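Taller Eletti
@tallereletti
2021-03-01

1/
Hilo rápido de mantenimiento del Lokitz, el plegable pequeño. Me lo habéis pedido tres veces por privado y siempre digo "luego". Pues va, mientras cura el pegamento. Sin orden ninguno, aviso.

2/
Para quien no lo siga: cuerpo plano en medio, alas plegadas en los dos extremos, refuerzo en cruz cruzando el centro. Camina (poco) apoyando las alas. Todo lo que se rompe, se rompe por un pliegue. TODO.

3/
Lo que tocaba esta vez: dos pliegues blandos en el mismo lado. Síntoma clásico: se va hacia la izquierda aunque le mandes recto, y cuanto más rato lleva más se va. Si se va siempre lo mismo desde el arranque es otra cosa, miradlo en el 17.

4/
Antes de abrir nada: batería fuera. Luego esperar un poco, que el condensador de la placa guarda carga y el actuador da un último tirón. Ya me ha rasgado una lámina así. Una entera. Recién plegada.

5/
Herramienta: plegadera de hueso, regla metálica, cúter con hoja NUEVA, pinzas de punta plana, cinta de papel, jeringa de pegamento y una pesa. El destornillador pequeño para la cruz, el de punta buena, no el del cajón.

6/
Primero quitar la cruz. Cuatro puntos de sujeción, se sueltan en diagonal, un poco cada uno. Si sueltas un brazo del todo y los otros siguen apretados, el cuerpo se alabea y luego te vuelves loco buscando una cojera que has metido tú

7/
Marcad la cruz con un punto de lápiz en el brazo que va hacia delante. Parece simétrica y no lo es, los taladros van un pelo desplazados. La monté girada en marzo y estuve una tarde entera recalibrando el Husar para nada.

8/
El Husar es la placa de control, perdón, que siempre hablo como si todo el mundo la tuviera en casa. Va debajo del cuerpo, con un cable plano. El conector de ese cable aguanta pocas extracciones así que si no hace falta no lo saqueis.

9/
Con la cruz fuera: prueba del pliegue. Levantas el ala con un dedo, sueltas, y tiene que volver sola casi hasta su sitio. Si se queda donde la dejas, está muerta. Si vuelve a trompicones hay delaminación, se arregla.

10/
Son 12 pliegues en total y los pruebo todos, en orden, empezando por el ala delantera. Sí, también los que van bien. Apunto en la hoja: bien / flojo / muerto. Nada de notas del uno al diez que luego no sé qué quería decir con un seis

11/
Vida media de un pliegue en nuestro suelo: unos 900 ciclos antes de notarse blando. En moqueta menos, muchísimo menos. Las fibras se meten en la bisagra y hacen de lija.

12/
Pliegue flojo (delaminado): jeringa con Staletti, gota MUY pequeña en el borde de la lámina, dejar que entre sola. No empujar. Pasar la plegadera por encima del papel encerado y limpiar lo que salga enseguida.

13/
Lo de la gota pequeña va en serio. Si el pegamento llega a la línea de doblez la bisagra se queda rígida y eso ya no tiene marcha atrás, ala nueva. He tirado más alas por exceso de pegamento que por desgaste, y no me siento orgulloso.

14/
Pesa encima y a esperar. El bote dice una cosa y el taller en invierno dice otra. Con frío le doy el doble. Hoy le estoy dando el doble, de ahí el hilo jaja

15/
Pliegue muerto: ala entera fuera. Cortar por la línea de unión, no por el doblez. Hoja nueva, regla por el lado del cuerpo (si se te va la mano, que se vaya hacia el ala vieja). Dos pasadas flojas mejor que una fuerte.

16/
El ala nueva se pliega ANTES de pegarla. Doblar a tope hacia un lado, a tope hacia el otro, dejarla a medias. Así diez o quince veces hasta que se ablanda. Si la montas virgen el actuador no puede con ella y el Husar salta por corriente.

17/
Lo prometido en el 3: si se desvía igual desde el primer paso, casi nunca es pliegue. Es el cero de un actuador. Alas abajo, superficie plana, mantener pulsado el botón de la placa hasta el doble parpadeo. Hecho. Cinco veces de cada seis era eso.

18/
La sexta es un tendón con holgura. El tendón es el hilo que tira del ala. Se tensa desde el cuerpo con el tornillito. Cuarto de vuelta, probar, otro cuarto. Demasiado tenso = el ala no baja del todo y camina de puntillas, muy gracioso pero se come la batería

19/
Me preguntan por el error 505 en el monitor serie. Es que un ala no ha llegado a posición a tiempo. NO significa motor quemado. Mirad por este orden: tendón, pliegue rígido, cable plano mal asentado. El motor lo último.

20/
Yo cambié un motor por un 505 y era una miga de pegamento seco en la bisagra. Así que eso. Linterna y pinzas antes que soldador.

21/
Volver a montar la cruz: punto de lápiz hacia delante, los cuatro puntos a mano sin apretar, cuerpo contra una superficie plana, y ENTONCES apretar en diagonal. Parar cuando la cruz deja de moverse. La lámina se marca si sigues -- y una marca es un pliegue nuevo donde no lo querías.

22/
Color de las alas, que también preguntáis: da igual. Las rosadas/lila son del rollo que había. El cuerpo va en marrón clarito por la misma razón. Antes las tuvimos blancas y no se veían las grietas, con estas se ven un poco mejor. Fin del misterio.

23/
Prueba de banco antes del suelo. Alas al aire, lo sujetas por el cuerpo con dos dedos, ciclo lento. Escuchad. Un clic por ala está bien, clic doble = la bisagra roza. Si huele a algo, batería fuera y volvéis al 19.

24/
Limpieza del suelo: pasad un trapo seco por la zona. Una viruta de nada bajo un ala y el bicho pivota. Quitad también lo que brille de cera, donde resbala hace el baile y los datos de ese tramo no valen para nada.

25/
Cosas que NO hago aunque las haya visto por ahí: lubricar las bisagras (despega la lámina), calentar con pistola para "revivir" un pliegue (la riza), guardarlo plegado a tope con un peso encima. Guardadlo a medio plegar, en caja, sin nada encima.

26/
Edito porque me escriben: la cinta de papel es para sujetar el ala mientras cura, no para reparar. Reparar con cinta vale para llegar al final del día y ya. Luego se queda ahí tres semanas y la culpa es mía por haberlo dicho.

27/
Y al suelo. Alas levantadas, cruz puesta, que quede libre por delante. Lo apoyo en la madera y miro a ras si el cuerpo va paralelo a las tablas -- si no asienta plano vuelvo a la cruz, ni lo enciendo.
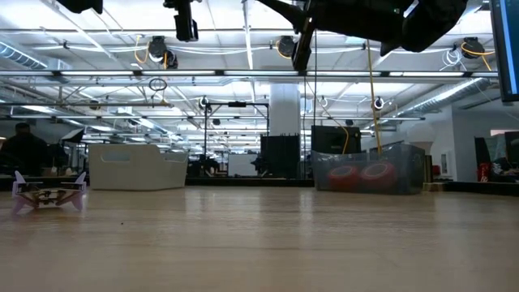
28/
Recorrido de prueba: recto corto, giro a cada lado, recto otra vez. Si en el segundo recto se va, pliegue. Si se va en los dos, cero. Apuntad los ciclos en la hoja el mismo día, que despues no os acordáis. La plantilla de las alas os la subo esta noche, me falta acotar el borde de unión.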